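Visit report: two-arm teaching cell, Punholm
By Lenni Kuusisto | March
9 comments | 173 shares

Punholm opened its workshop to visitors for one afternoon in March. I went for the table-clearing cell, where operators teach a pair of arms to sort and stack dishes by remote control.
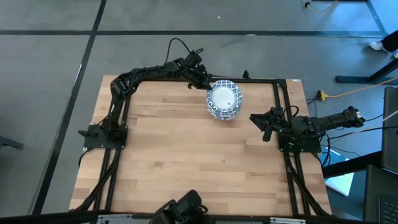 My interest was in operator training. Faith Mfaume, who runs the sessions, gives a new operator 132 practice runs before any data is kept. The arms sit on opposite sides of the table, facing each other, so the operator has to plan which one reaches the patterned stack first. Most early faults are near misses between wrists.

Each run is recorded in full and reviewed the same day. Runs with long pauses are dropped.

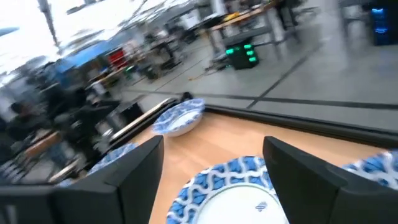
Drirnero Automation Club | Visits and Reports

Taha Kamel asked about the wrist view. Operators may check it during a grasp, but they are told to work mainly by direct sight. The target for the dish task is 2000 accepted runs.

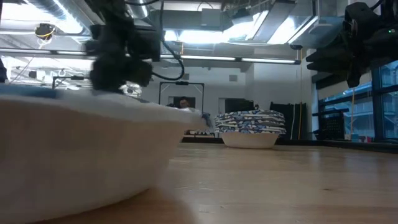
Rejected runs are stored separately with a short fault code. Kamel wanted the codes published, and Mfaume agreed to send us the list. Drop, slip and wrong order are the three used most.

The next visit is to Kinnunen. Names to Aoi Kubo.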